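Section 4: Setting up your Visano worm bin

By now you should have the Visano unpacked, the legs on and the tap screwed in (see Section 3 if the tap is still in its bag). This is the part we like best. By the end of it you'll have a working home for your worms, and in a few months you'll have the loveliest dark, crumbly compost you've ever put on a tomato plant!

Read the whole section through once before you begin. It takes an afternoon if you go slowly, and the bedding needs to stand overnight before any worms go in.

4.1 Choosing a spot

Worms are happy at the same sort of temperatures as we are. A garage, a utility room, a shady balcony or the north side of a shed will all do nicely. Krystyna Adamczyk, who wrote the first version of this guide, kept hers under the stairs for years and guests never noticed.

1. Pick a level place out of direct sun.
2. Leave a hand's width behind the bin so air can reach the vents.
3. Check that you can get a jug under the tap without tipping anything.
4. Put the bin where it's going to live before you fill it. A full one is very heavy.

CAUTION: Don't stand the bin on a boiler, a tumble dryer or anything else that gets warm or shakes. Worms hate both and will try to leave.

4.2 Making the bedding

The coir block in the box looks like a brick and weighs next to nothing. Add water and it swells up into a whole bucketful of fluffy brown bedding. Children adore this bit, so call them in.

1. Put the coir block in a bucket that holds at least 10 litres.
2. Pour on 4 litres of lukewarm water and wait 20 minutes.
3. Break it up with your hands until there are no hard lumps left in the middle.
4. Tear up plain cardboard (egg boxes are perfect) and mix in two good handfuls.
5. Squeeze a fistful. One or two drops should come out. If it runs, add more card. If nothing comes, add a splash of water and try again.

Note: Shiny or heavily printed card should go in your ordinary recycling. Pull off any sticky tape too, as you'll be picking it out of your compost for ever otherwise.

4.3 Filling the first tray

The Visano comes with three trays, and you only need one of them to start. Keep the other two somewhere dry. Please resist the urge to stack them all at once! The worms need to settle in a single layer before they'll climb.

1. Lay one sheet of damp newspaper over the holes in the base of the tray.
2. Tip in the bedding and level it off to the line marked on the inside wall.
3. Add a cupful of garden soil or old compost. It brings in the tiny creatures that start the rotting.
4. Put the lid on and leave it overnight.

While the bedding is resting, get your feeding kit together. You'll want a lidded tub for the kitchen, a second tub for torn card and a small hand fork. Old ice cream tubs are fine.

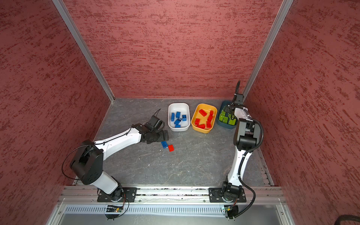
Keep the card tub right beside the bin if you can. Every time food goes in, a similar amount of card should follow it, and you're far more likely to remember if it's within reach. Aleksandra Adamczyk fills hers on a Sunday while the radio's on and it lasts the family all week.

4.4 Adding the worms

Your worms are posted separately and arrive in a cloth bag with a bit of peat-free bedding. They may look sleepy after the journey. They perk up quickly.

1. Open the bag on the day it arrives.
2. Make a shallow dip in the middle of the bedding.
3. Tip everything in, packing material and all.
4. Cover loosely with the moisture mat.
5. Leave the lid on and a light on in the room for the first night. Worms avoid light, so they'll burrow down and stay there.

Note: A few wanderers on the underside of the lid during the first week are quite normal. Pop them back on top of the bedding.

4.5 The first feeds

Go gently. Almost every problem we hear about comes from giving too much too soon.

Week 1: one small handful of soft peelings, tucked under the mat.
Week 2: the same again, but only if most of the first lot has gone.
Weeks 3 and 4: two handfuls a week, always with card.

Good first foods are banana skins, used tea leaves, lettuce, cucumber ends and cooked plain veg. Chop things small and they'll vanish much faster. Keep out meat, fish, dairy and anything oily, and go easy on onion and citrus.

CAUTION: Never put pet droppings in a bin whose compost is meant for food plants.

4.6 If something seems wrong

It smells: stop feeding for a week, fork the top over lightly and add plenty of card.
Tiny flies: bury the food deeper and lay a dry sheet of newspaper over the mat.
Bedding is dry at the edges: sprinkle on a cup of water and check the mat is lying flat.
Nothing comes out of the tap: this is fine in the early weeks. Leave the tap open over a jug if you'd like to be sure it isn't blocked.

Spare taps (part 704) and moisture mats (part 465) can be ordered from Bożena Baran at our Saltau workshop. Tell her which size of bin you have, as the mats are cut to fit.

Section 5 covers adding the second tray.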